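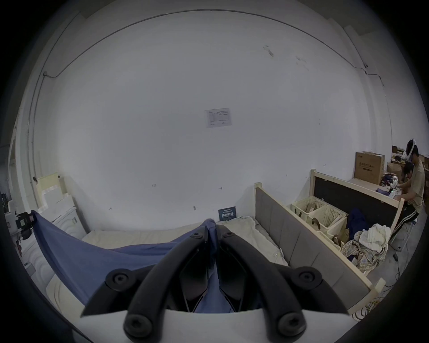
Can the Gindel gripper be tried on our own textiles before an order is placed?

Trial sets are lent for 18 working days and may be used on any household textile that is free of pins, staples and loose metal fittings. The loan charge is credited in full against a later order for the same model.

Gindel Hand-Held Gripper, Two-Finger, Paired Set
Supplied by Momberg Equipment, Handling and Automation

The Gindel is a two-finger gripper carried in the hand and intended for the demonstration of soft-goods tasks: folding, spreading, lifting and sorting. It is supplied as a matched pair for two-handed work, and single units are available on request. The black finger assembly is mounted on a white body, and the operator holds the tool by an upright handle so that the wrist stays close to its natural position during repeated motions.

Selection for fabric work

Momberg Equipment lists three grippers for textile tasks. The Gindel is the recommended model for garments and bedding. The Bestier has narrower jaws and is better suited to ribbon, cord and small trimmings. The Nguyen parallel gripper opens wider than either and should be preferred for boxed goods, but it tends to push thin cloth ahead of the jaws when the approach is low.

These recommendations follow comparison trials carried out in July under Neville Whitlock, who is responsible for end-effector testing. Each model was used for 60 folding attempts with a cotton-blend T-shirt, beginning from the same starting position and with the same operator. An attempt was accepted when both ends of the garment remained held until it was set down. The Gindel completed 52 attempts. The Bestier performed well on hems and poorly on doubled fabric, and it was withdrawn from the bedding trials for that reason. Full trial sheets are sent with every quotation. 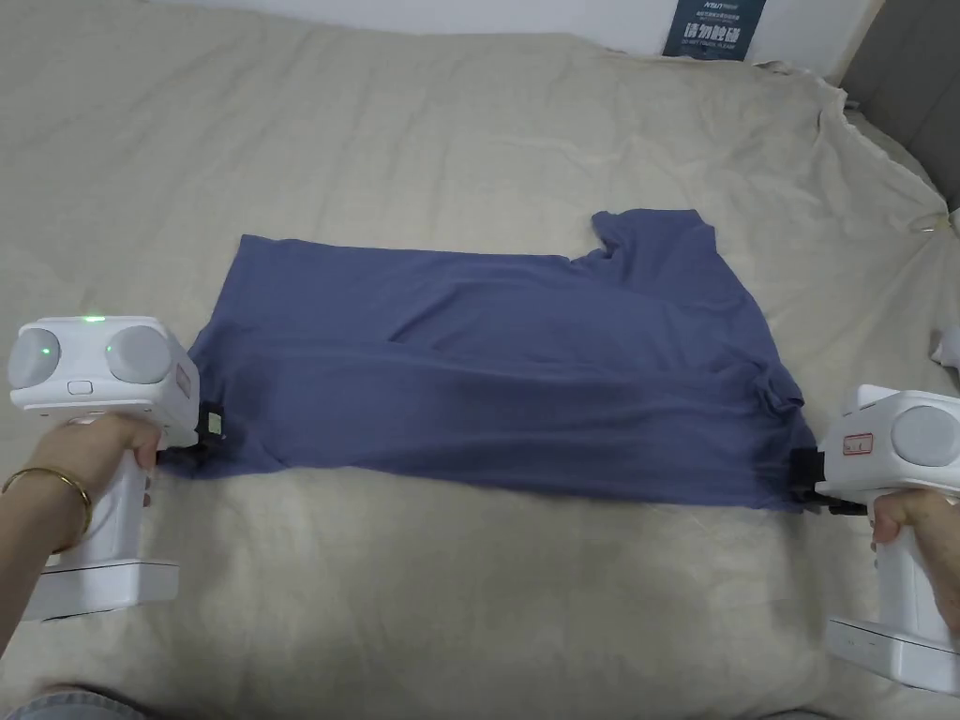 Two-handed hold on a folded T-shirt, with one gripper at each end.

Jaws and fasteners

The curved jaws close toward each other at the tips, which allows a single layer to be picked up from a mattress or table without a scooping motion. A thicker gather is best taken slightly further in. Hex-socket fasteners on the finger assembly can be reached from the front, and a jaw can be exchanged without opening the body of the tool.

Fasteners should be checked before each session. A loose fastener first shows itself as side play at the fingertips and will affect recorded jaw position long before it affects grip. Customers comparing several grippers are asked to complete this check on every tool, including those from other suppliers, so that results remain comparable.

Camera view

When a wide-angle camera is fitted to the tool, both fingers should remain in view from fully open to fully closed. Large pieces of cloth can rise in front of the lens as they are lifted. Cyril Nuttall of our applications office advises a second, head-level view for bedding and long garments - the additional recording is often the only clear record of where a far corner was placed. Both views should be started together and checked for matching time before work begins.

Fabric choice for trials

A useful trial includes at least one smooth cloth, one knit and one cloth with a raised surface. Plain, dark fabric against a pale background is easiest to follow in recordings. Fabrics should be kept for the whole comparison and not replaced halfway, as washing and wear change how a fold is held.

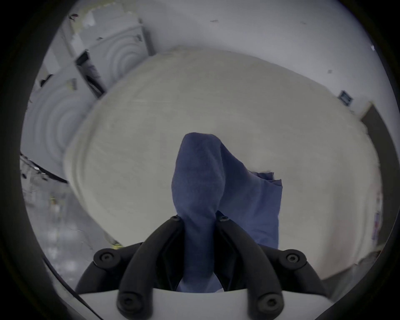

Should the jaws be cleaned between different fabrics?

Lint should be removed from the contact faces with a dry brush whenever the fabric is changed. Solvents and oily wipes must not be used on the jaws, as any residue reduces grip on light knits.

Supply and support

Paired set: 2 grippers, spare jaw fasteners, hex key, dry brush and printed check sheet
Trial loan: 18 working days, excluding transit
Replacement jaws: left and right, sold separately
Controller and camera: quoted separately to suit the customer's existing equipment

Loan sets are to be returned with the original jaws fitted. Requests for trial sets, replacement jaws or comparison data should be addressed to the applications office and should name the fabrics and tasks to be tested.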